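Workshop Tips: Budgeting for a Folding Bench with an Arm

Filed under: Equipment, Laundry and Textiles

The price of the arm is the figure people write down first, and it is the easiest one to get. The bench, the surface, the gripper, the cabling and the practice stock are usually left for later and then bought in a hurry. The notes below cover a single-arm bench for small flat textiles such as hand towels, napkins and dishcloths.

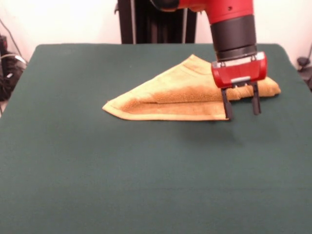 HIRVILLE, May

Start with the cloth. Write down the largest and smallest item the bench will handle, the thickness of each when folded twice, and the type of edge. Terry with a woven border behaves differently from plain cotton sheeting, and a gripper chosen for one may mark or drop the other. Take samples to the supplier before asking for a quotation.

Gripper. A parallel-jaw type with two fingers is the usual starting point for towels. Check three numbers on the data sheet: full opening, closing force at the lowest setting, and finger length. Short fingers bring the housing down close to the pile. Budget for one spare set of fingers at the time of purchase. Ordered separately from Dernach, ours carried a minimum shipping charge larger than the part.

Table. Allow clear space on all sides of the largest item when it is laid out flat. A folded towel takes little room, but a towel being opened or turned sweeps well past its own outline. Check the table for rock with a level and a feeler gauge. A top that is out of level by the thickness of a coin will show up as missed picks at one end.

Covering. Bare laminate lets cloth slide when a finger presses on it. Felt holds the lower layer while the upper one is moved, and gives slightly if the fingertips come down too far. Buy enough to drape over the edges and fasten underneath, plus one full replacement. Choose a matte color well away from the color of the stock. If a camera is going to find the edges, contrast is cheaper than software.
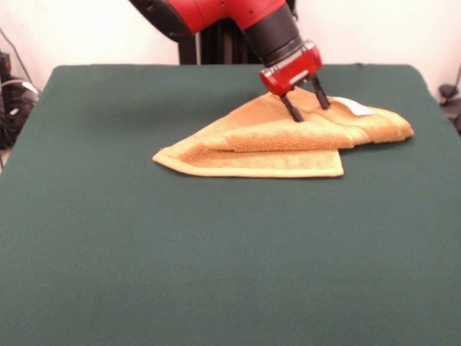 Mounting. Decide where the pedestal goes before ordering the table. Behind the far edge keeps the front clear for loading by hand, but it costs reach at the near corners. Draw the reach circle on paper at full size and lay it on the floor. Subtract 100 mm for the gripper pointing straight down, then see what is left.

Cabling. Measure the run along the route it will take, including the drop down the wall, and add 30 percent. Keep a line in the budget for trunking and floor covers. It is a small line, and it is the one most often struck out.

Sample costs from our own planning sheet, in dollars, excluding the arm and controller:

Gripper, fingers and one spare set: 2000
Table, leveling feet, felt and replacement felt: 624
Practice towels and washing: 100

The Paju table was chosen over the Kiltport one for its rounded corners, which do not wear through the felt. Both were rated for the load.
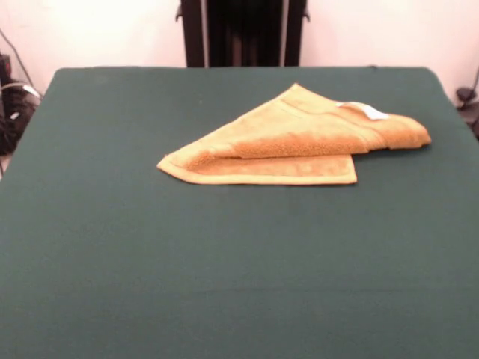 Practice stock should be bought in one lot, all the same size and weight, and washed before use. New terry sheds. Plan for a lint roller at the bench and a pass over the covering at the start of each shift; specks show up quickly on dark green. Decide also whether care labels stay on. A small white label sewn into the edge, like the one on the yellow towel, stands out sharply from the pile, and a vision system may take it for a corner. Unpicking labels costs labor. Leaving them on costs setup time, but matches what will come through from the laundry, so we leave them on and enter the hours under commissioning.

Commissioning hours go on the same sheet as the hardware. Ask the supplier to quote them for your own cloth and your own fold, with the acceptance test written out, and get the rate for additional days in the same letter.

Next: storage racks for folded stock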